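domingo, 3 de febrero
Por Ko

Hoy me he levantado tardísimo y con la firme intención de no hacer nada, pero llovía, la radio estaba puesta y me ha dado por pensar en el huerto. En febrero siempre me pasa lo mismo: me entra un optimismo tremendo con los tomates y luego en julio ya veremos.

El año pasado planté 16 matas en la parcela de Terkance y me comí, contados, cuatro tomates decentes (¡los demás, para los pájaros!). Este año quiero hacerlo bien. He estado leyendo el foro de Ovine toda la mañana - qué gente más apasionada, de verdad, se pelean por el compost como si fuera fútbol - y al final he apuntado dos cosas: sembrar más tarde y regar menos. Ah, y dejar de plantar calabacín, que luego no sé a quién regalárselo y los vecinos ya me cierran la puerta.

También he ordenado papeles, he encontrado la factura del Skomidex, el abono ese carísimo, y me ha dado un disgusto. 29 euros por un saco que olía a establo. En fin.
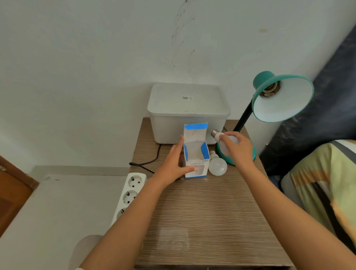

Por la tarde

Ha parado de llover a la hora de la siesta y he salido a caminar hasta la parcela, 90 minutos entre ir y volver. La tierra estaba imposible, me he hundido hasta el tobillo nada más abrir la cancela. Pero las habas han salido, ¡todas!, y los ajos van preciosos. Me he quedado un buen rato mirándolas como una tonta, con las botas llenas de barro y muy contenta.

De vuelta he comprado pan y unas mandarinas, y he cenado sopa de sobre porque no me daba la vida para más. Mañana tengo que llamar para lo de la manguera - llevo semanas diciéndolo - y buscar las semillas de albahaca, que sé que las guardé en algún sitio seguro. Demasiado seguro, me temo.

3 comentarios · Compartir

© Ko. Contacto · Volver arriba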